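Clearing the Table, Eventually
Negin Rashti on planners, patience and the long life of a beverage can

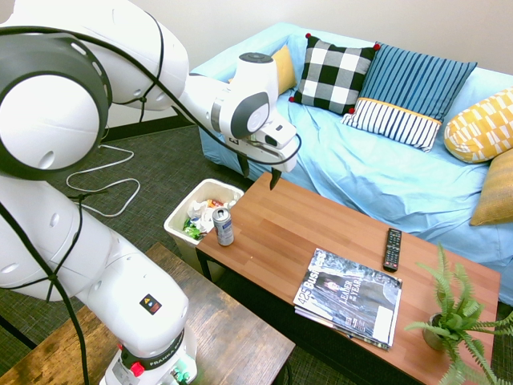 The arm at the living room setup, gripper open, with the can and the magazines still on the coffee table.

Negin Rashti has a spreadsheet of everything her planner has refused to do. It has 4000 rows. "I used to read them all," she says, scrolling past a long run of the word TIMEOUT. "Now I just check whether they're getting politer."

Rashti writes motion planning software at Komitz, where the current project is a package called Danda. Its job is to take a vague wish, such as tidying a coffee table, and turn it into joint motions a Franka arm can carry out without regrets. The wish is the easy part.

"People think the arm is the difficult bit," she says. "The arm does what it's told. My trouble is with what I tell it."

A can standing near a corner of the table is a fair test. From one side the wrist has plenty of room. From another, the elbow wants to be somewhere the sofa already is. Danda samples 50 candidate grasps, throws out the ones that can't be reached, and ranks whatever is left. On a bad morning that's 2, and she dislikes both of them.

Then there is perception, handled by a separate module named Alva and looked after by her colleague Rostam Hassanpour. Alva is good at cans. It is less good at ferns.

"A fern is mostly air with opinions," Hassanpour says. "If I give Negin the whole outline as an obstacle, she loses a third of the table. If I give her only the leaves I'm sure of, she drives through the others." They settled on a padding value in November after a discussion both of them describe as short. Their accounts of who won differ.

Magazines are another sore point. Alva kept reporting a stack as one thick object, and Danda kept cheerfully planning to lift the lot. The fix was 30 lines of code. Rashti won't say how long it took to find out which 30.

I ask whether she would trust the software in her own living room.

"With the trash, sure," she says. "The remote stays with me."

She goes back to the spreadsheet, where row 4001 has just come in. It's a timeout.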